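4.3 Comparing two grippers on a two-arm station

This section covers a side-by-side test of two grippers on the Plukport bench station. It applies to stations with two arms and one fixed camera. For single-arm stations, go to section 4.5.

Before you start, both arms must have passed the homing check in section 3. The controller firmware must be 2,703 or later. Older builds do not log the two arms to the same clock, and the results cannot be lined up afterward.

What you need

Two grippers to compare, with matching adapter plates
The test tray and at least one upright test object
The Lelard controller and its network cable
A hex key for the adapter screws

CAUTION: Turn off arm power at the controller before you change a gripper. The stop button holds the arms in place but does not remove power from the tool connector.

Mounting the grippers

1. Move both arms to the service position.

2. Turn off arm power. Wait for the status lights on both arms to go out.

3. Fit the first gripper to the left arm and the second to the right arm. Tighten the adapter screws in a cross pattern.

4. Plug in the tool cables. Leave enough slack for the wrist to turn fully in both directions.

5. Turn arm power back on. The status lights come back green when the arm has found its tool. If a light stays off, reseat the tool cable and try again.

6. In the Ung software, open Tools and select the gripper type for each arm. Enter the weight printed on the adapter plate. A wrong weight makes the arm sag slightly when it stops, and this looks like a grip fault in the log.

Setting up the tray and test object

7. Put the tray flat on the table inside the reach of both arms. Push it against the table stops if your table has them.

8. Place the test object beyond the far rim of the tray. Use something tall with a narrow top. A plant in a heavy pot works well – the surface is uneven, and a gripper that closes too hard will leave a mark you can check later. Do not use glass.

9. Jog the left arm in slowly until the gripper just meets the upper part of the object. Keep the right arm raised and clear.

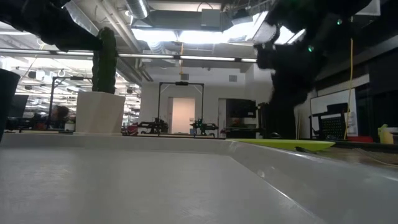 10. Save this pose as Contact A. Back the arm away along the same line and save the second pose as Approach A.

11. Repeat steps 9 and 10 with the right arm and save the poses as Contact B and Approach B. The left arm must be back in the service position before you begin.

NOTE: Keep cables off the tray and out of the path of both arms. A cable that hangs from above should be tied back if either arm can touch it at full reach.

Checking the camera

12. Open the camera view. The whole test object and the far rim of the tray must be visible with the arm in the Approach pose. Check this for both arms.

13. Look for bright reflections on the tray floor. Overhead light strips often cause them. Pale streaks are fine as long as they stay clear of the object. If they reach it, turn the tray a little or lower the exposure one step at a time.

14. Lock focus and exposure. Do not touch the camera again until both runs are finished.

Running the comparison

15. Set the closing force to 2,000 on both grippers. This is a controller value, not a unit of force, and it is a safe starting point for the soft-finger and two-finger types. The upper limit is 3,720. The software rejects anything higher.

16. Select Compare, then Left First. The arm approaches, closes, holds, opens and backs away.

17. Check the object. If it has moved, put it back on its mark before the next cycle.

18. Run the right arm with the same settings.

19. Save both logs under one test name.

CAUTION: Stay outside the reach of both arms while a run is active – this includes the arm that is waiting. It can move to the service position without a prompt.

If the gripper slips on the first cycle, raise the closing force in small steps and run both arms again from the start. Results taken at different forces should not be compared.

Candico fingers need a break-in run after the pads are changed. Use the Cycle Only setting with no object in reach, then return to step 15.

Section revised Oct 12, 2020. Replaces the September pages.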